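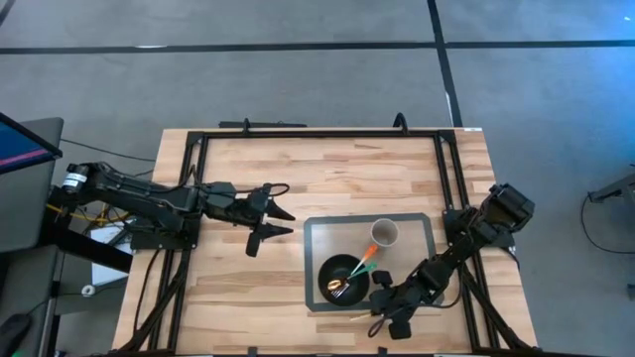
The mat and the bowl on the butcher-block top, right side, where they live most days.

Flimon bowl and Rumex mat: a few months in

I bought these two as a pair in June, the round black bowl from Flimon and the gray mat from Rumex, and I've put off writing them up because how much can a person say about a bowl and a mat? Well, a fair amount, apparently (sorry).

Let's do the mat first. I have a blond wood top that I love more than is reasonable, and I wanted something over it that didn't hide the whole thing. Most mats I looked at were solid black or had a print of lemons on them. This one has a darker gray border and a lighter, translucent middle, so the wood grain still comes through. That sold me! The corners are rounded too, and I like that more than I expected. My old mat had square corners and every one of them curled up within a month like a stale tortilla.

It shipped rolled in a tube, and I won't lie, it fought me. I laid it out, it rolled itself back up, I laid it out again and put cookbooks on it overnight. By morning it was mostly flat, and by the end of the week all the way flat. The instructions say to warm it with a hair dryer. I tried that on one edge and couldn't tell the difference.

Cleanup is easy. Soy sauce wiped right off. Coffee wiped right off. Turmeric did not, and there's a faint yellow spot near one edge that I only notice in the afternoon when the light comes in low. Crumbs do sneak underneath, so I lift the whole thing up every few days and give the wood a wipe.

Okay, the bowl. It's plain and round and black with a glossy inside, and food looks fantastic in it. Rice especially, or anything bright, like a heap of clementines. I've had cereal in it, noodles, a truly enormous salad that really needed a bigger bowl. It's comfortable to hold in one hand on the couch, and it doesn't have one of those sharp little foot rings that scrape your palm.

What bugs me is the shine. Glossy black shows everything. If I let it air dry I get water spots, every single time, and then I'm standing there buffing a cereal bowl with a dish towel like I work at a hotel. Spoon marks show up too. They come off with a bit of baking soda, but my friend Carmela Robles has the Tesier version with the matte inside and she has never once mentioned spoon marks, so I'd look at that one if you're fussy. Hers is heavier, though, and I didn't love the way the spoon sounded against it.

The two of them together work really well. The bowl stays put on the mat when I'm stirring something, and on bare wood it used to skate off toward the edge if I got too enthusiastic with the chopsticks. It's quieter, too. If you eat breakfast before the rest of your house is up, you'll care about that!

I paid 40 dollars for the pair with a coupon, and I'd do it again at that price. At full price I'd still get the mat and probably shop around a little for the bowl.

One tip if you order the mat: measure first. I eyeballed it and got lucky. It takes up a chunk of the right half of my table and leaves plenty of bare wood, but the next size up would have been way too much. Rumex lists the outside dimensions, border included.

Mat: five stars, minus a tiny bit for the turmeric. Bowl: four. I've already got my eye on a second bowl, so take that for what it's worth.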